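3.2 Condition of returned office computers

Figure 1 gives the general layout of the larger units in the sample.

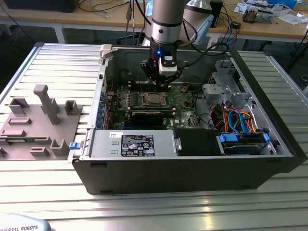
Figure 1. Desktop tower lying on its side, side panel removed, with motherboard, power supply, drive bays and cabling exposed.

The sample consisted of 256 desktop computers withdrawn from offices in Detton and Lynch at the end of their lease. All were collected by Laltance, the contractor responsible for storage, and were held in a dry, unheated store until December. Units with visible damage to the casing were kept in the sample. Units returned without a power supply were left out, as their age could not be set against the purchase record.

Dust was taken from three places in each case: the floor beneath the drive bays, the intake side of the power supply, and the surface of the motherboard. A soft brush and a weighed paper filter were used for each place. The filters were left to settle for 30 minutes in the weighing room before the second reading. Repeat weighings agreed closely, except for filters from the power supply, where fibres tended to cling to the brush — these were weighed together with the bristles and corrected afterwards.

Office type was coded from the lease record as carpeted or hard-floored. Where a computer had been moved between rooms, the longer placement was used. The position of the case (on the floor or on a desk) was taken from the Terum asset register, which had an entry for all but 57 of the units. The missing entries were mostly from Lynch, where the register was started later, and these units are excluded from the comparison of positions in Section 4.

Cases kept on the floor of carpeted rooms held the most dust by weight, and most of it lay beneath the drive bays. Deposits on the motherboard varied less between rooms. In hard-floored offices the difference between floor and desk was small, and we do not treat it as reliable. Cleaning schedules were available for Detton only — they show that floors were vacuumed daily except Sunday, but say nothing about the space under desks.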